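Is a water softener worth it on town supply?
Posted Jan 30, 2023 by gumleaf_27

We've moved out to Prarthorpe and the kettle furs up within a fortnight. A bloke from Enriquez came round, dipped a strip in a glass of tap water, made a face and quoted us for a whole-house softener. I'm not convinced. The strip was his, the colour chart was his, and the price dropped while he was still at the table. Has anyone paid for one of these and noticed anything afterwards?

brackenridge
Noticed the hole in my savings. We had a Gistuno unit put in three years ago. Kettle is cleaner, I'll give it that. The promised saving on soap and power I have never been able to find on any bill. Ask him to show you where the figure comes from.

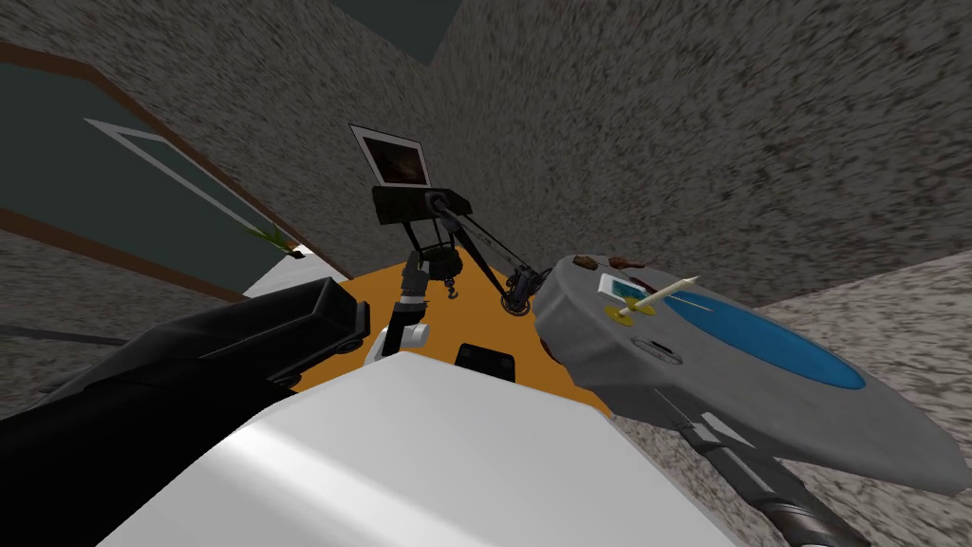

Also ask who services it and what a bag of salt costs near you. Ours goes through more than the brochure said, and the bags are heavy enough that my wife won't shift them. Neither will I, some mornings.

tinroof
Bit harsh. We put one in when we renovated and I wouldn't go back. Shower screen wipes clean, towels are softer, and the hot water service hasn't needed a new element. Before that we were replacing them every second year.

brackenridge
You changed the whole bathroom at the same time, though. New screen, new taps, probably new towels. How do you know which bit did it?

tinroof
Because the old laundry taps are still there and they've stopped crusting. I don't need a laboratory to tell me that.

pelican_st
Fair point about the taps, but the towels I'd put down to imagination. Gumleaf, has anyone told you the actual hardness? Your water supplier should have it on their website or be able to tell you over the phone, free. Don't buy anything on the strength of a paper strip held up by a man on commission.

gumleaf_27
Rang them this arvo. The figure for our zone is 358, in milligrams per litre, tested last August. The Enriquez bloke wrote 1,011 on his form! I've looked twice in case it was a different unit and it says the same thing.

pelican_st
There you go. 358 is still hard, no argument, and you'll get scale. But if he's out by that much I wouldn't let him near my plumbing.

tinroof
Agreed on that. Get a quote from an ordinary plumber and leave the garden tap and one kitchen tap off the softened line. Softened water isn't what you want on the veggies, and I don't like it in tea either. 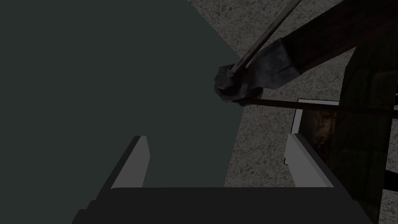
Cheaper things to try first

brackenridge
1. White vinegar in the kettle, leave it an hour, rinse it well.
2. Turn the hot water down a bit if it's set higher than it needs to be, but check the safe minimum for your tank first.
3. Squeegee on the shower screen.

Skip the magnet that clamps on the pipe. Grukby sell one and I had it on for 2 months. Kettle looked the same as ever.

tinroof
My neighbour swears by his magnet.

brackenridge
Has he looked in his kettle?

gumleaf_27
I'll do the vinegar for now and get the plumber to quote before winter. Have told Enriquez no thanks. They've rung back twice.

Last updated Jan 30, 2023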